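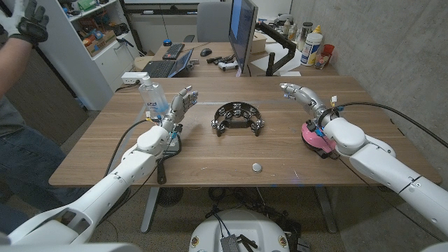

Figure 3.1 A rectangular wooden table with a warm brown surface.

Chapter 3
Wood in the Home

Run your palm along the nearest table, if you have one handy, and go slowly. You may feel the faint ridges of the grain, or a thick coat of varnish with hardly any grain to be felt at all, and either way you are touching something that was once busy carrying water up to a crown of leaves. I have always found that a rather cheering thought, and I hope that by the end of this chapter you will too!

In Chapter 2 we left our timber stacked in the yard at Wastlow, sawn into boards and waiting to dry. We pick it up again at the point where somebody has to decide what it will become. A board that makes a splendid shelf may make a very poor chair leg, and the old joiners of Skarholm (whom we shall meet properly in Section 3.2) would walk up and down a stack for most of a morning before they chose a single plank for a table top.

Much of what they were thinking about was movement. Wood takes in damp from the air and gives it back again, and as it does so it swells and shrinks, mostly across the grain and hardly at all along it. A table top 900 mm wide will be a little wider in a muggy July than in a heated room in the depths of winter. Screw it down tightly on all sides and sooner or later it may split or bow. Fix it so that it can slide a little, and it may well outlive the person who made it.

We shall begin with the grain and how to read it, then go on to joints, glues and finishes, with plenty of time for oils and waxes, which students always seem to enjoy. You will need a ruler, a pencil and a few offcuts at least 30 mm thick. Please keep the offcuts when you have finished, as we shall want the very same pieces again in Chapter 4.

Words to look out for: grain, heartwood, sapwood, seasoning, veneer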